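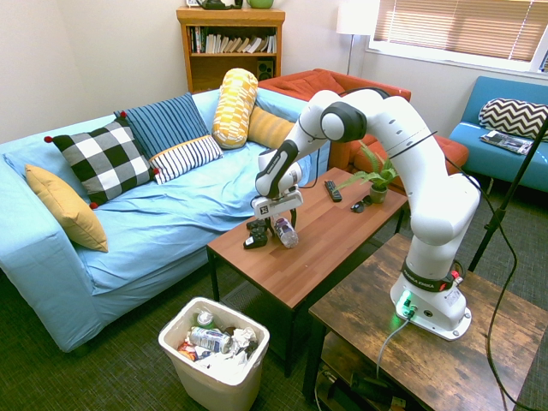
Page last changed: January, by R. Rivera

Notes from the Plutinbridge open day

I went to the database open day at Plutinbridge on Tuesday. Flarkum rents two floors there and runs its hosted PostgreSQL service from the upper one. I went mainly for the talk on connection pooling, as we have had trouble with idle sessions on our own server and I wanted to see how a bigger shop deals with it.

Doors opened at 9.30. There was a sign-in sheet and a badge, then coffee, then a short welcome from Jonalyn Ocampo, who runs the operations team. She said they look after 2214 customer databases, most of them small. The largest is a booking system called Binau, which has a cluster to itself.

The pooling talk came first and lasted 90 minutes with questions. Their old setup let each application open its own connections, and on a busy morning one cluster would reach its limit of 600 and start refusing logins. They put PgBouncer in front of it in transaction mode. Most applications needed no changes. The ones that did were using session settings or advisory locks, and those were moved to a separate pool in session mode. The speaker showed the query they use to find sessions left idle in a transaction, grouped by user and by how long they had been sitting there. I copied it down and will put it on the wiki.

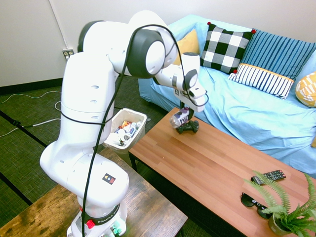

After that we split into groups. Mine did backups. Flarkum takes a full copy weekly and ships the write-ahead log to a second site at Tolentino. Every night a script picks a customer at random, restores the database to a spare machine and compares row counts on a few tables. If the restore fails, someone gets a ticket in the morning. I asked how long a typical restore takes and was told about 40 minutes for the middling ones. Binau takes most of a night and is tested separately.

Lunch was sandwiches. The afternoon session on upgrades was less useful to me. It was mostly slides, and the demo stopped when the test server ran out of disk space. They did get as far as running the pre-upgrade check, which listed two extensions that would have to be updated first.

There was no tour of the machine room. I did see the monitoring screens, which plot open connections, replication lag and the age of the oldest transaction for each cluster. We only watch the first two at the moment. I have added the third to our list.

Slides will be sent to everyone who signed in. Parking is behind the building and the barrier code is on the booking email.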